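Search the forum
Advanced search

Stalking & Deer Management > Scotland

Hinds at Tetholm: 244 yard shot, was it too far?

glenside_mal
Back from five days on the Tetholm ground and I want some opinions on a shot. I was out with my usual stalking partner, Kyu-ri Ahn, and we had two hinds to take between us for the estate cull. We found a group of them feeding below the march fence mid morning, wind across us left to right and steady.

We crawled as far as the peat hag allowed. The rangefinder gave 244 yards. Past the hag there was no cover at all, only short grass, and an old hind on the near side was already looking our way. I had a solid rest over the rucksack and took the shot. She ran a short way and went down. Chest shot, slightly further back than I'd aimed.

Kyu-ri thinks I should have left it and come round from the top. She may be right. What would you have done?

Mal-soon Na

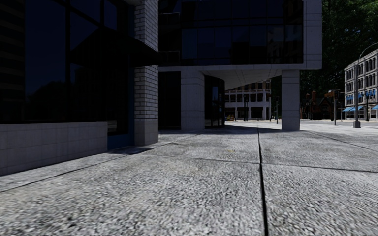 Rifle is a .270 with a 130 grain bullet, zeroed an inch high at 100. I've shot paper at 250 plenty of times but most of my deer have been inside 150.

fencepost
If you've practised at that range and you had a good rest, I don't see the problem. Plenty of hill hinds are shot at over 200. What was the wind doing at the deer, as opposed to where you were lying? You say it landed further back. Which way was she facing?

glenside_mal
Facing left, so the wind would have pushed it back towards the liver. I held slightly into it but not enough. Down at the deer I couldn't really tell. The grass was moving more than it was where we were.

oldhill_Do
I'll disagree with fencepost. Paper doesn't walk off. A crosswind you can't read and a hind that's already alert are two good reasons to wait. With an hour in hand I'd have backed out, gone over the top and tried for something under 150. You lose the group some days and that's stalking.

fencepost
Going round the top takes a lot longer than an hour on most ground I know, and in January you haven't got the daylight. The cull has to be done by the middle of February. Estates don't want guests turning down fair chances all week.

oldhill_Do
Estates want clean carcasses. Ask the dealer what he takes off for one hit too far back.

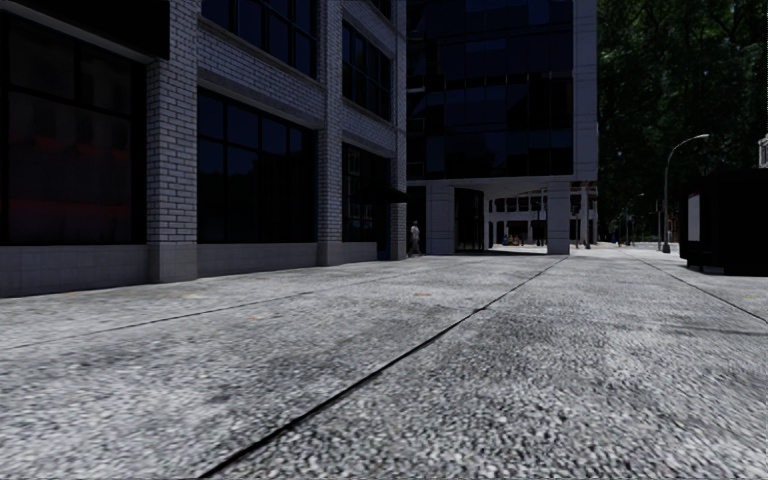

I've been on the hill since I was a lad and I can remember every beast I had to follow up. Nearly all of them were shots I talked myself into. Not having a go at the OP, it sounds like she was down quickly and that's the main thing.

kyuri_a
I was the one lying next to him, so for the record: I said leave it, he said he was happy, and it was his shot to take. The rest was good. My worry was the wind and I still think that. Going round would have been an hour and a quarter by my reckoning. We had until half three before the light went, so there was time.

She ran 85 yards. We paced it on the way to her.

muirburn
85 isn't bad for a chest shot. I've had them go further than that with a bullet straight through the heart. What were you using to read the wind? I carry a little Skavier meter but it only tells you what's happening at your own face. Watching the grass through the scope is more use.

glenside_mal
Just the grass, and a puff bottle. I might look at one of those meters, although I take your point.

fencepost
Save your money. Go to a range that has flags and shoot in bad weather. The one at Istier runs out to 300 and hardly anyone books it in winter.

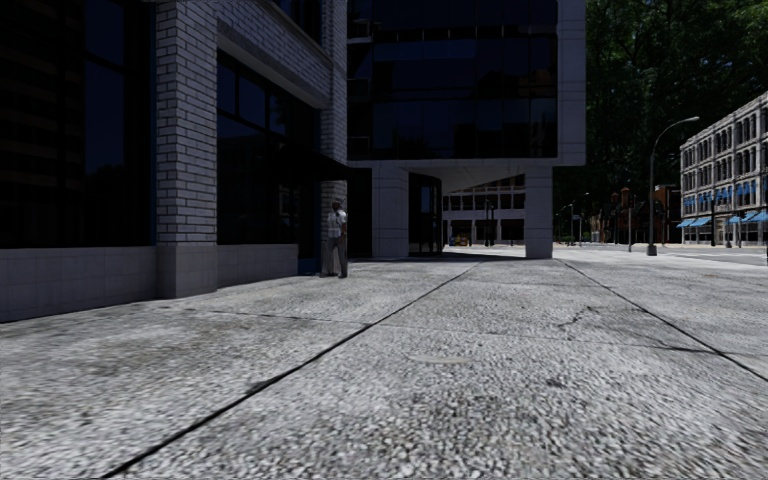 They'll let you shoot off a rucksack as well if you ask beforehand, so you can practise the way you'd lie on the hill. A bench teaches you very little about that.

oldhill_Do
On that we agree. Shoot prone in a proper crosswind at 200 and see how big your group is. If it won't stay inside four inches, that's your answer about 244.

glenside_mal
Fair enough. I'll book a morning and post the groups, good or bad. For now I'm keeping to 200 and under if there's any wind across. Kyu-ri has asked for that in writing, so there it is.

muirburn
Did you get the second hind?

kyuri_a
Yes, the day after. 120 yards, no wind to speak of. Mine.

This site uses cookies to keep you logged in and to remember your settings. By continuing to use the forum you agree to this. Accept | Learn more

Similar threads
Dragging hinds off wet ground, rope or harness?
.270 or .308 for a first hill rifle
Roe doe season, what are you seeing?
Boots that last more than two winters
Larder hygiene: quick question on tags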